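## Long HDMI runs to a projector - what's the longest you've gotten away with?

**lutatdale_loft**

Okay, I finally have the attic cleared out and I am SO ready for movie nights up there. Projector goes at the back wall, everything else (player, receiver, game console) sits in a cabinet by the screen. By the time the cable goes up the wall, across the ceiling and down again, I'm looking at a 50 foot run. Lutatdale winters are long and I want this thing working before the first snow!

Do I buy one long cable, or join two 25s with a coupler? I've read both and I'm getting dizzy. The drywall goes up in May, so anything inside the wall has to be right the first time.

---

**rowK_seat9**

Congrats on the attic! One cable, no coupler. Every joint is one more place for a handshake to fail, and you don't want that joint behind drywall.

At 50 feet I'd skip plain copper for 4K and go with an active optical one. They're directional, so check which end says source and which says display before you pull it. Ask me how I spent a whole Easter break.

---

**gaffertape_gus**

Gonna disagree with the row K person a little. Fiber is great until it dies, and mine died after two years *inside the wall*. I had 4K at 30 Hz over passive copper at 35 feet for ages and it never blinked. If the projector is 1080p, good thick copper is cheaper and tougher. Loft, what's the projector?

---

**lutatdale_loft**

It's a Forik, secondhand, 1080p, picked up for $170 at the Hunimville swap meet. Fan sounds like a hair dryer but wow, the colors! I do want to move up to 4K in a couple of years though.

---

**rowK_seat9**

Then it's conduit, conduit, conduit. Run a smooth one with wide bends and leave a pull string in it. Then it doesn't matter which of us is right, you just swap the cable when it quits. Gus, would yours have been a problem if it had been in conduit?

---

**gaffertape_gus**

No, and I'll give you that one. Conduit and a pull string, yes. I still say copper first.

---

**pelmet**

Chiming in for the conduit crowd, plus one thing that gets skipped: go big on the diameter. The HDMI head is the fat part, and it has to get around the bends. I used 3/4 inch and had to cut it all out again. 1.5 inch was a dream.

Also get a cable rated for in-wall use. The pretty braided ones usually aren't, and your local code may care. I keep braided for the short hops at the cabinet, where people see them.
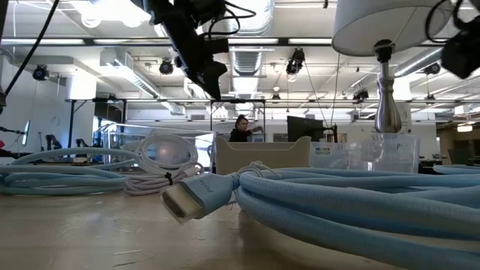
### My pull day checklist

1. Test the cable laid out on the floor, at full resolution, for a whole movie.
2. Tape over the connector so it doesn't fill up with dust.
3. Tie the string to the cable jacket a few inches back and keep all strain off the plug.
4. One person feeds, one pulls - slowly!
5. Tie a second string on so you still have one in there afterward.
6. Test again before the drywall goes up.

---

**lutatdale_loft**

This is gold, thank you! Number 1 would never have crossed my mind. What about power for the projector, can it share the conduit?

---

**rowK_seat9**

No! Line voltage gets its own route, always. Put an outlet on the ceiling by the mount and keep the low voltage stuff separate.

---

**gaffertape_gus**

Seconded, loudly. And drop a network cable in with the HDMI while you're at it. It costs next to nothing and gives you a backup if you ever want to send video over Cat6 with a pair of extender boxes. I got mine for $79 and they've been great with the Gál receiver downstairs.

---

**pelmet**

Extender boxes add a bit of lag in my experience. Fine for movies, but my kid noticed right away in racing games.

---

**gaffertape_gus**

Depends on the box. Mine doesn't, or I'm too old to feel it, ha.

---

**lutatdale_loft**

Plan so far: 1.5 inch conduit, two strings, a 50 foot copper cable for now plus Cat6, and a separate outlet for power. Going to the hardware store in the morning. Does anyone have a favorite ceiling mount for a sloped roof?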